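腕部相机里的门把手：在 Flulville 场景中比较三个控制器

搜索本站　请输入关键词　搜索　高级搜索

整理：Định Hà

我从二月开始做这个比较。任务很普通：机械臂走到门前，用平行夹爪夹住圆形把手，转动，把门拉开。全部在仿真里进行，场景是我们组一直在用的 Flulville，里面有砖墙、深色木纹的门和一些家具。参加比较的控制器有三个，Troltia、Chacko 和 Brerkell。Troltia 是我们原来的方案，用阻抗控制，参数比较少。Chacko 先规划一条完整的路径，然后跟踪它。Brerkell 主要靠腕部图像做闭环，每收到一张图就修正一次目标位置。

夹爪没有换，一直是同一个模型。以前有同事把控制器和夹爪一起换，后来谁也说不清楚结果是从哪里来的，所以我这次比较小心，只改控制器和腕部相机的安装位置。相机位置有两个，一个靠近夹爪底座，一个向后退一点，向下的角度也大一点。

圆把手比横把手难。横把手可以压，可以钩，手指只要碰到它就有办法。圆把手要求两个手指的中间线对准把手的中心，而且要夹在把手头部最宽的地方附近。夹得太靠外，一转就滑；伸得太深，手指会顶到后面的底盘。我们的把手模型面数很少，轮廓是一段一段的直线，所以夹住的时候，接触点落在棱上还是落在平面上，力的读数会不一样。这一点我一开始没有注意，浪费了不少时间。

画面都是渲染图，没有调过颜色。排列只按照我讲解的方便，不代表时间先后。
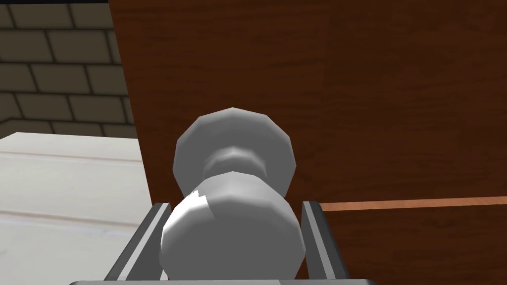
把手的头部在两个手指中间，右边的手指离它很近。注意把手边缘的折线，上面说的棱就是指这个。
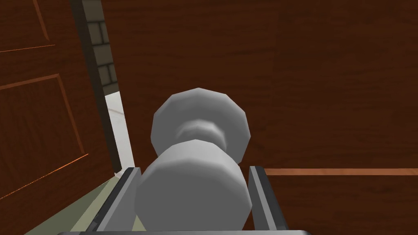
左边还有一扇带线条的门板，两扇之间的窄缝里能看见砖墙。把手头部两侧各有一个手指，从下方靠过来。
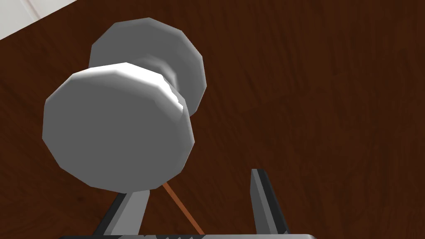
左手指的尖端在把手正面的下缘附近，右手指的旁边是空的。中间线和把手的中心差得比较多。
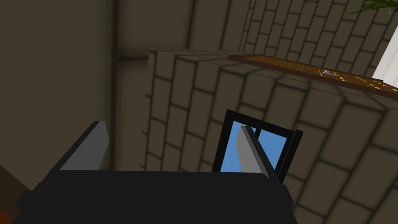 对准的问题，我先是用最简单的办法来看的：在图像里找出把手头部的中心，再算它和两个手指中间线的距离。这个距离用像素表示，所以只能在同一个相机位置里互相比较，换了位置就没有意义。有人建议我换算成毫米，我试过，可是换算需要深度，深度图在把手边缘的跳动很大，结果看起来精确，其实更不可靠。最后我保留了像素，只在同一组里面比。

每一组最多做 40 次，遇到仿真器报错就提前停止。每一次开始以前，底座的位置和朝向会随机改变一点，门一直是关着的，夹爪一直是张开的。我让三个控制器使用完全相同的随机起点，这样如果某个起点特别难，大家都一样难。

先说 Troltia。它的优点是接触以后很平静。手指碰到把手，力慢慢上升，没有很大的尖峰。即使开始的时候偏了一点，它也能被把手自己“推”回中间，因为横向的刚度设得比较低。缺点也从这里来：刚度低，转动的时候手腕会跟着让，把手转了一半，夹爪的姿态已经歪了。把刚度调高以后转动好了，可是接近的时候又变得生硬。我用过一个折中的办法，接近时用低刚度，夹紧以后切换成高刚度。切换的那一刻有一个小的跳动，我加了一段过渡，跳动变小了，没有完全消失。

Chacko 的情况和它相反。路径很漂亮，从远处看过去，手臂的动作最像一个人事先想好了要怎么走。但是它相信自己开始时估计的把手位置，走到半路发现不对，也要走完这一段才会重新规划。如果开始时的估计准，它是三个里面最快的；如果估计不准，它会很坚定地把一个手指撞到把手上。我给它增加了一个检查点，手指快到把手的时候停一下，重新看一次图像。停一下会慢，可是我认为值得。做这个修改的时候要注意，规划器里缓存了旧的目标，需要手动清除，说明文档里没有写这一条，我是看源代码才知道的。

Brerkell 最依赖图像，所以相机位置对它的影响也最大。相机靠近底座的时候，把手在画面里非常大，头部会挡住后面的颈部和底盘，有时候下面的一部分还会被夹爪本体挡住。检测程序看到的只是一块灰色，它有时把底盘的轮廓当成头部的轮廓，算出来的中心就偏高。相机向后退以后，三个部分分得清楚一些，错误明显变少。代价是把手变小，同样的像素误差对应更大的实际误差。我的看法是，如果只能选一个位置，Brerkell 应该用后面的那个，另外两个控制器没有很大的区别。

颜色也是一个麻烦。把手是灰色的，手指上也有浅灰色的面，在某些光线下两者的亮度很接近。我们的检测程序用亮度边缘做第一步，手指贴近把手以后，这两条边缘会连在一起，检测框突然变宽，控制器以为把手向旁边移动了，就跟着移动，然后更偏。Brerkell 的默认设置没有处理这个情况。我的做法是，用已知的关节角度把手指的区域先遮掉，再做检测。遮罩要做得比手指稍微大一点，太大又会把把手的边缘也遮掉，这个大小我是慢慢试出来的，没有什么理论。

高光也会影响检测。把手的上沿有很亮的部分，而且随着视角移动，它不是固定在物体上的。我试过把亮度最高的像素去掉，效果一般。后来换成只看轮廓的整体形状，不看里面的明暗，稳定了很多。

失败的时候夹爪应该怎么办，我们讨论得比较多。原来的规则是：没有夹住就张开，直线后退，再来一次。直线后退在大部分情况下没有问题，可是如果一个手指已经伸到把手下面，后退时手指可能擦着头部的边缘出来，把门也带动一点。门一动，下一次的初始位置就不对了。现在的规则是先向手指那一侧移开一小段，再后退。三个控制器都换成了这个规则，换规则以前的数据我没有放进比较里。

还有一件事情和控制器没有关系，但是如果您也要用这个场景，可能有帮助。底座离门太近的时候，手臂没有足够的空间把门拉开，夹得再好也没有用。我们在开始时把这种情况算成控制器的失败，这是不公平的。现在我把“夹住”和“拉开”分开记录，先看有没有夹住，再看门有没有打开。分开以后，Troltia 和 Chacko 在夹住这一项上很接近，主要的差别在转动的阶段。

整个试验用了两个星期，其中很大一部分时间花在统一接口上。Troltia 输出力矩，Chacko 输出关节位置，Brerkell 输出末端的速度，要让它们在同样的频率下面工作，需要写很多转换的代码。转换层本身也会带来延迟，我测量过，三个的延迟不完全相等，我把快的两个人为地推迟，和最慢的那个对齐。可能有读者觉得这样对快的控制器不利，我同意这个意见，所以没有对齐的结果我也保存了一份，放在同一个目录里面，文件名后面加了 raw。

如果现在让我选，门的任务我会继续使用 Troltia，加上两段刚度和手指遮罩。Brerkell 我想留给抽屉的小把手，那里底座的误差比较大，图像闭环会更有用。Chacko 适合障碍物比较多的地方，比如需要绕过台子才能到达目标的时候，单独一扇门看不出它的长处。

接下来要做的是换手指的垫片。目前仿真里的摩擦系数是我按照经验填写的，偏高还是偏低我没有把握。我准备先把摩擦系数降低，看哪一个控制器最早开始打滑，然后再决定要不要在真实的夹爪上试不同的材料。配置文件和随机起点的列表都在项目目录的 door_knob 文件夹里，修改以前请先复制一份。参数的名字有一部分是越南语的缩写，是我早期写的，对照表放在同一个文件夹里，看不明白的地方请给我留言。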